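Why Do Things Come in Boxes?

Almost everything you get from a store comes inside something else. Crackers come in a box with a bag inside it. A flashlight comes in a card box with its picture on the front. Even a box can come in a bigger box. People call all of this packaging.

What packaging has to do

The first job of a package is to protect. A thing may travel a long way before you open it. It rides in a truck, sits on a shelf, gets stacked under other boxes and sometimes gets dropped. Card bends and dents so the thing inside doesn't have to.

The second job is to keep parts together. Think of a board game. Without its box you would lose the dice in a day.

The third job is to tell you what is inside. You can't see through card, so the outside has to do the talking. It may have a name, a picture, or tiny words that tell you how to use the thing safely. Most boxes also have a bar code, the patch of black stripes that beeps at the checkout.

What is card made of?

Card is thick paper. Paper is made from wood that has been mashed up with water until it looks like oatmeal. This mush is called pulp. It is spread out flat, squeezed and dried. A thin layer makes writing paper. A thicker layer makes card, the kind used for cereal boxes.

Shipping boxes are made of something stronger. Find an old one and look closely at a cut edge. You will see two flat sheets with a wavy sheet between them. The wavy part is full of air, and it works like a row of little arches. That makes the box stiff but still light enough to carry.

How a flat sheet becomes a box

A box starts out flat. A machine cuts a shape from a big sheet of card and presses lines into it where the folds will go. The flat shape is called a net. One side has a narrow strip called the glue flap. When the flap is stuck down, you have a tube. Fold in the ends and you have a box.

You can see this for yourself. Take an empty cracker box and gently pull the glue flap loose with your fingers. Open it out on the table. Count the big panels – there should be 4 of them, plus the flaps at the ends. Now fold it up again the other way, with the printing on the inside. You have a plain box you can draw on.

Plain or printed?

Some boxes are bright all over. Others are nearly plain. Bright colors help a box stand out on a shelf where many others are trying to do the same. A picture helps people who can't read the words, either because they are still learning or because the words are in another language. A plain box takes less ink. It works well when you already know what you ordered.

A yellow box and a white one can look very different even when they are side by side. The yellow box on this table has a white panel and a dark picture on it. The white package has small dark pictures and words.

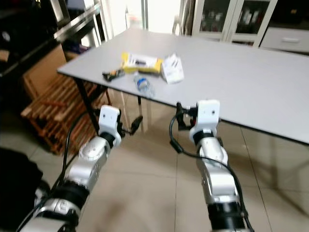

Azucena Galindo wrote in to add that the size of a box can fool you. Her kids once picked the biggest present at a family party, and it was mostly crumpled paper with a pair of socks in the middle. She has them lift a box and tip it slowly before they guess.

Her test is a good one to try at home. Ask a grown-up to put something that won't break in a box and close it. Lift it. Is it heavy at one end? Tip it. Does something slide or roll? Make your guess, then open it.

After the box is open

Keep the box until you know that everything works and no parts are missing. Look under the flaps, where small pieces and folded instructions like to hide.

When you are done with it, take out any plastic and pull off the big pieces of tape. Flatten the box so it takes up less room. Clean, dry card can go in with the paper recycling in most towns. Card with grease on it, like the bottom of a pizza box, may have to go somewhere else, so check the rules where you live.

Words to know

Packaging: what a thing is wrapped or boxed in
Pulp: mashed wood and water, used to make paper
Net: the flat shape that folds up into a box
Glue flap: the narrow strip that holds the sides together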